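Subject: Re: [landness-users] Bracket sorting – which pile??

Sorry for slow reply, been up to my ears in the Esstead lot since first thing.

On the May thread, someone from the Kjærgaard end wrote:

> We have a crate of black brackets here and no idea which are the old
> pattern and which the new. The labels fell off in the van. Is there a
> quick way to tell without measuring every one? Also do the odd ones go
> back to Peltix or do we just bin them? And are we still doing bags of
> 25 or has that changed again?

Right. Quick way, yes. Look at the flat middle part. New pattern has two big openings with rounded corners running lengthways, smaller slots and holes dotted between. Old pattern has three smaller openings and no slots worth speaking of. Once you've seen one of each you won't mix them up.

Also the new one has a raised rim along the edges. Run your thumb down it. If it feels flat all the way, old pattern, other crate.
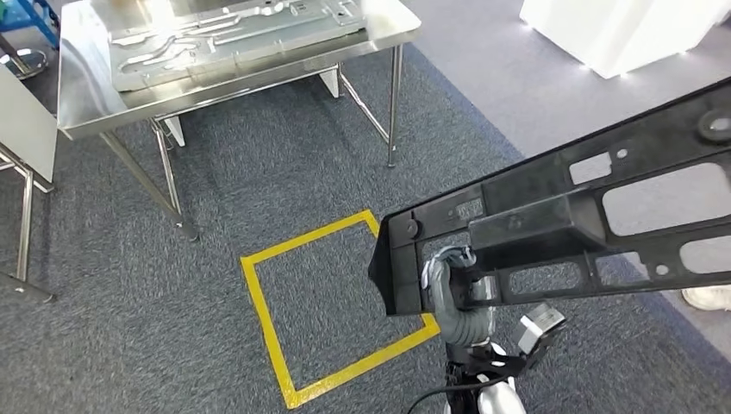 Things to check before it goes in a bag:

- round hole at the end – clean, no flash left inside. Bit of a twist with a blade if there is
- rib across the middle – hairline cracks show as a pale line, tilt it to the window
- rim – no nicks deeper than a fingernail
- small pin on the side flange – give it a wiggle, shoud not move at all

Loose pin = reject, dont glue it. We tried glue last time and had 12 back in one go.

Rejects DO go back to Peltix, they credit us for them. Write 3362 on the box, big, on two sides, otherwise it sits in their goods-in for ever. No binning please, even the really ugly ones.

Bags – still 25. The bigger bags are only for the clips. Don't stack the brackets rim to rim either, they lock together and you'll swear at them. Alternate ends, slides out fine.

We need 2000 good ones for Landness and I've no proper idea how many are in your crate, so if you could weigh the lot before you start and send me the number that'd save a phone call. Kitchen scales will do for a bag, bathroom scales for the crate.

Labels are being reprinted, tie-on this time. Back on here after 4 if anyone's stuck.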